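Notes for Unit 6: Learning from hand-held gripper demos

These go with the second half of the unit. I've cleaned up my slides a little, but mostly it's what I said out loud, so read it next to the Clalow paper and not in place of it.

Last time we drove the arm around with a joystick and everybody hated it. The idea this time is simple: leave the arm out of it while you collect. A person holds a gripper in each hand, does the job at a normal human pace, and we record what the grippers see and where they go. Later we train a policy on those recordings and only then bring in the real arms. Our running task is the organizer box, the clear kind with little compartments and a hinged lid. Opening one is a two-handed job, and that's why I like it so much!
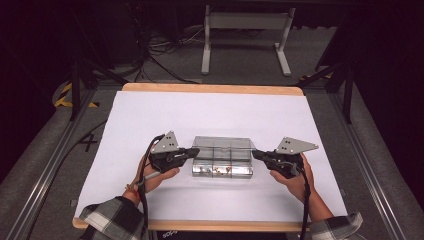
So what do we store for each demo? Three streams: the pose of each gripper over time, how wide its jaws are, and the video. Hefin Kemeys wrote the Zesach logger that lines them all up, and you'll be using it in the lab. Please read his note on clock drift before you start. I skipped it my first year and threw out 98 demos – a sad afternoon.

The full set for the box task is 1,231 demos. We hold back 233 of those for checking and never train on them. In the first experiment we trained on just 400, to see how far a small set would go. The lid part came along fast. Sorting things into compartments didn't, and most of the misses were the fingers coming down a hair too close to a divider.

Why is that? Look at what the policy has to work with. A view from up high gives you the whole table, but clear plastic on a pale surface has almost no edges from there. A view from the gripper itself gets you in close, and you can pick out the walls by the darker lines where you see the plastic edge-on. Tinted layers pile up in that view too, and a compartment can look darker just from having more sheets in the way. Keep that in mind when you do the masking exercise.

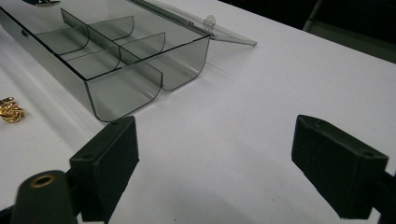

Page last changed: 21/08/2020 by K. Penrose

Back to the method. Erhan Karakaya asked a good question in the review session: if the person's hands show up in one camera, won't the policy learn to look for hands? Yes, it can, and it did in our early runs. We got around it by training on the gripper views alone and keeping the high view for people who want to go through the demos by eye.

For the lab, work in pairs. Load the Clakemik split, train once with the gripper views and once with the high view added, and compare misses on the held-back set. Write down which compartment each miss was aimed at. Alun Gape has the plotting script, and he'll be in the lab for the first hour.

Reading for next time: the Wongsuwan chapter on action chunks, up to the part on smoothing. Bring your plots, even the ugly ones.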